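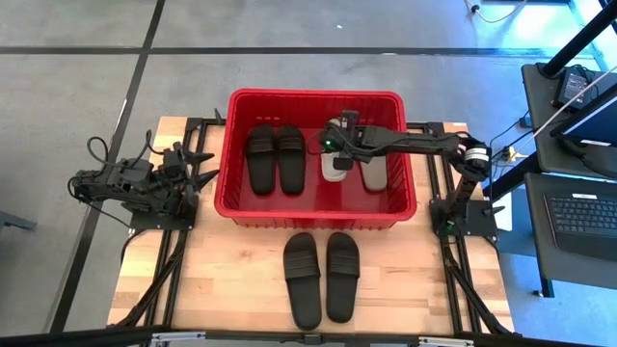 Sports Event Promotion — week 4 notes
U. Sundqvist, 3 November 2018

Read before seminar. Viklund case is in the reader, bring it.

1. Who does what
Promoter = takes the money risk. Venue = rents the hall, usually keeps parking and food. Sanctioning body = rules, officials, medical checks. Students mix up promoter and sanctioning body every year, please dont.

2. Viklund case (regional judo and wrestling weekend, town of Husturum)
Two sports under one roof, one ticket. Wrestling club had the crowd, judo club had the sponsor (Illetti, sportswear). Hall holds 1607 seated. Contract signed in April, too late for the school calendars.
Ticket split: 30 percent to the clubs, rest to Viklund after hall costs. Clubs thought it was 30 percent of the gross. It wasn't. Look at clause 2 and see how you would of written it.

3. Sponsors
Title sponsor — name on everything, incl. the mats. Category sponsor — only one per category, so no second sportswear brand. Prirkska wanted a booth in the lobby, Illetti said no, Viklund had already taken the deposit. Refund plus a lot of phone calls.

4. Fight cards and schedules
Finals late, local names early and again just before the break. Families leave after their kid is done, so spread the youth bouts out. Leave 20 minutes slack per session, medical stops eat it fast.

5. Insurance
Skipped today, Solveig Westerberg covers it next week. Participant cover and spectator cover are separate policys.

For seminar: one page, redraft the ticket split so both clubs would sign. Show gross and net. Hand in on paper, not by email.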